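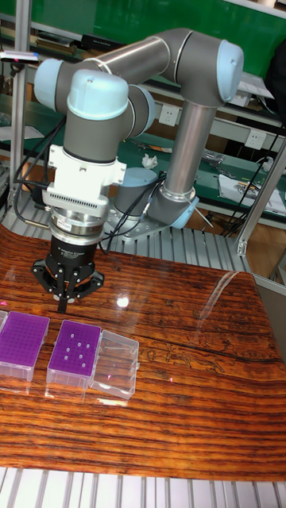

## Lendham Knitting Guild — Pattern Meeting, November

**1. Blanket pattern.** The chair reported that the Grendarell shawl instructions had been test-knitted by two members. The stitch count at row 100 was found correct.

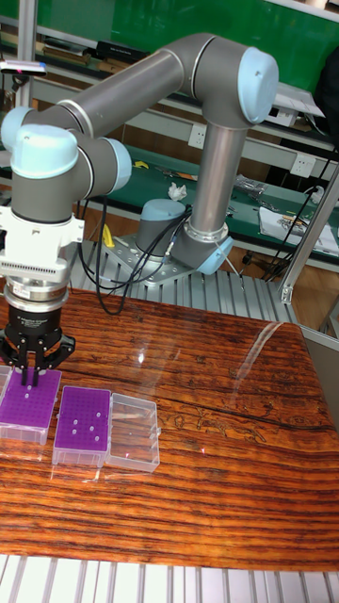 Yarn for the charity blankets will be ordered from Quiroga in worsted weight. Members asked for a contrast edging, and the grey with pale blue of the robot arm's joint caps was proposed as the color pairing. Agreed.

**2. Gauge.** Swatches are to be washed before measuring.

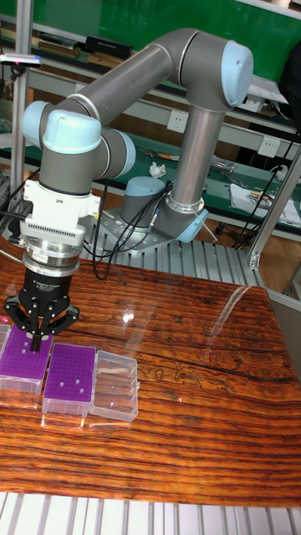 Ketill Hauksdóttir asked that needle sizes be printed in both US and metric on every sheet. Agreed.

**3. Funds.** The yarn account stands at $3,944 — the Nekberg invoice is still to be paid.

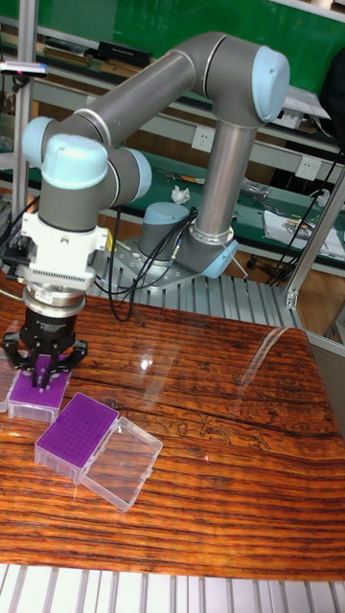

*Gripper holding a purple pipette tip box.*

**4. Next meeting.** 2 p.m., same room. Bring circular needles.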